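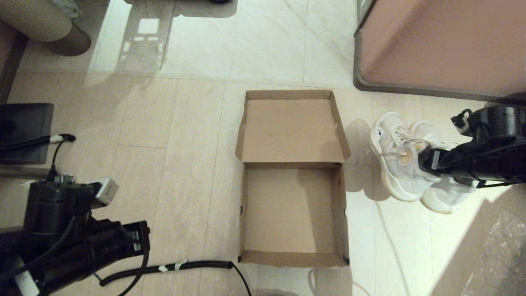

How many demos before a two-arm shoe packing policy stops doing dumb things?
Posted by Hryhorii Sirko, 13 December 2020

Hi all, first post in this section. I've been collecting teleop episodes on the living room floor for a few weeks now and I could use a sanity check from people who have done more of this than me.

The task is pairs of shoes into a shoebox with a hinged lid. Right arm grabs both shoes by the collars in one go, sets them in the box, then the left arm comes over and helps close the lid. I have 300 episodes so far, all driven by me, all with the same white sneakers (chunky soles, mesh upper). I trained on those and the policy reaches for the shoes just fine. Then it grabs one collar, misses the other, lifts a single shoe and carries on like everything is great. It closes the lid on one shoe. Every time!

So, do I just need more? A guy on the Narkbridge list told me 800 is the minimum for anything with two arms and I would really rather not, my back is already killing me. Or is my data bad somehow? I move the box a little between episodes but the shoes mostly go back to the same spot, toes pointing whichever way they land. I also threw out every episode where I fumbled the grab, so what's left is all clean ones.

Running Vesik for the recording, if that matters. Head view only, I haven't bought wrist cameras yet.

Tymofii Zinchenko

You found your own problem in the second to last paragraph, I think. Go get those fumbles out of the trash if you still have them.

I did almost the same task with kids' boots and had the same thing happen. My policy had never once seen what a half grab looks like, so when it got one it had no clue what to do and just played the rest of the motion. I went back and recorded 37 episodes where I grabbed one boot on purpose, set it down, pushed it back next to the other with the side of the gripper and tried again. That changed more than the previous couple hundred had. Two tips from doing it:

Start the recording AFTER the bad grab, with the one shoe already hanging. You don't want to teach it to miss.

Don't always fix it the same way, but don't get fancy either. If you sometimes regrab from the heel and sometimes from the toe for no reason, it will split the difference and poke the sole.

And please move the shoes around more. Put them on the left too, a hand's width apart, one tipped over. I used to leave mine in one place because I was lazy and the arm went to that place whether the boots were there or not, lol. I wouldn't chase a total. Do a batch, train, watch where it goes wrong, record that part.

derkach_fan

800 sounds right to me, more is always better. Get a friend to help

Jinport_Lena

Agree with Tymofii on the recoveries. I'd add one thing about the light. If you're recording on a shiny floor near a window, spread your sessions over the day. I did all of mine after lunch one December, and by evening with the lamp on my policy couldn't find the edge of the box at all. Cost me a weekend of redoing stuff.

Also check your grab from the head view before you buy anything. When the gripper comes down over the collars it hides them, so from up there one shoe and two shoes can look pretty much the same until the lift. That may be half of why yours carries on happily. What I do is pause for a beat after lifting, with the pair held up clear of the floor, before moving toward the box. I keep that pause in every episode. I tried it with 8 test runs before and after and it was enough of a difference that I never went back to the quick version. A wrist camera would be better, sure, but the pause is free.

Can't help with Vesik, I've only used the Derkach recorder and it has its own problems (don't get me started on the time stamps).

Hryhorii Sirko

Thanks both, this is super helpful. I still have the fumbles, they're in a folder called junk. Going to cut those down tonight to just the part after the miss and record a new batch with the pause in it. Will post back when it's trained.

Contact us | Copyright 2020 Narkbridge Community Help | Back to top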